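Notes on the sorting set, second week

June has mostly gone to recording. The Goter arm is back on its bench mount and I have 451 episodes that I'm willing to train on, out of a target of 1207. The target came from Eilidh Guthrie, who worked it out from how many object types we want and how many starts each one needs. I haven't argued with it.

The task is sorting small things on a tabletop. I drive the arm by hand, one item at a time, and the wrist camera and joint readings get saved together. An episode runs 16 seconds at most. If I fumble and recover, I keep it. If I fumble and have to reach in, I delete it.

Two things slow me down. One is the patterned cover on the table, which I chose on purpose so the model can't rely on a plain background. The other is the rounded earbud cases. They sit close together, some are glossy, and the fingers have to come down beside one without nudging the next. The erasers and flat boxes are much easier.

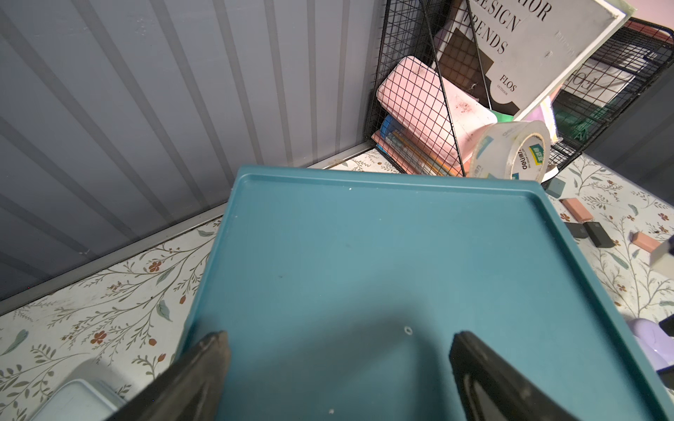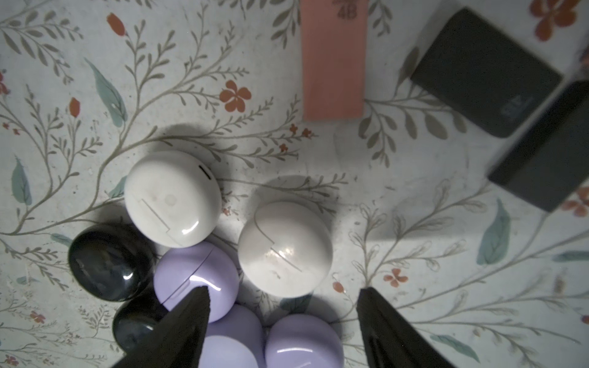
Bautista Zapata wrote back after reading my draft of this and said I should stop tidying between episodes. His point was that a person resetting a table falls into the same few layouts, and the policy will learn those layouts along with the task. He would rather have 200 messy starts than the whole target done neatly.

I checked my first batch and he's right about the layouts. The cases were nearly always grouped on the left. From now on I'm drawing the start positions from a list before each episode, and the tray gets moved too. The old batch stays in for the first training run, tagged so I can drop it later.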